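Two arms, one planner: a talk with the Tavares software team

The planner behind Tavares used to treat its two arms as strangers. "Each one had its own little plan and hoped for the best," the lead developer told me, laughing. Since January there has been a single planner for both, and she can't stop talking about it!

It replans 50 times a second, she says, and the arms share one map of the room. "So if the left one has hold of something, the right one already knows where it can't go." Soft things are still the hard part. "A bag changes shape the moment you touch it, and your lovely model is wrong."

The team keeps 4 hotel rooms' worth of logs from Undham and replays them against every new build. She'd love the replay tool to get as much attention as the arms do. "It's the best thing we've made. I'd show it to anyone who'd sit still."

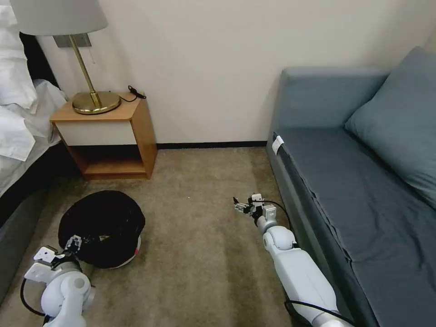
Stonau wrote in after reading a draft to ask whether the shared map slows down when both arms are close to the floor, and would like to see the replay tool opened up to other teams.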